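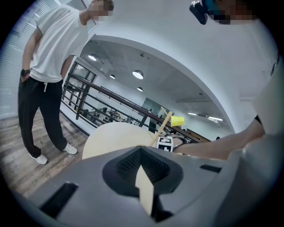 White tee, drawstring trousers, big white archway.

Right, I've finished series 4 of Setirbridge and I need to talk about it before I burst. Spoilers all the way down, so mute me if you're behind.

First off, the baking couple. I picked them in episode one, I defended them in the group chat, I bought crisps for their final. And they went out on a tie-break about whose shed was tidier?? I shouted so loud next door knocked on the wall.

If you've never watched it: couples move into a pretend village, run the shops, fall out over the bins, and every week the other villagers vote one pair off the green. I know how it sounds. Give it two episodes and you'll be checking the cast's pages at 1am like the rest of us. 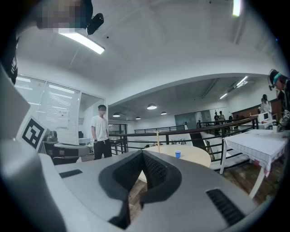
And then there's Wanyama. How do you hide in the post office for half a series, say maybe ten words, and end up in the final? I'd love to be cross but I think I'm a bit in love -- that wave he did at the ferry! I've watched it more times than I'm willing to put in writing.

Shona Hapeta was right about him, by the way. She messaged me after the very first vote with "quiet one in the post office, mark my words" and I sent back a laughing face. I have since said sorry. She has since sent me 13 voice notes.

Also the reunion was far too short. They spent ages on the village fete and then gave the big row (the ladder! the text message!) one question before the music started. I had a list ready and they got through none of it.

The fan forum thread on the reunion was up to 351 replies when I went to bed, and most of them were about the ladder, so it's not only me.

Anyway, applications for series 5 are open and my sister has sent me the form twice. It has 103 questions. I've done four and I'm already stuck on "describe how you argue".

Now somebody please tell me what to watch next. Nothing with a sad dog in it.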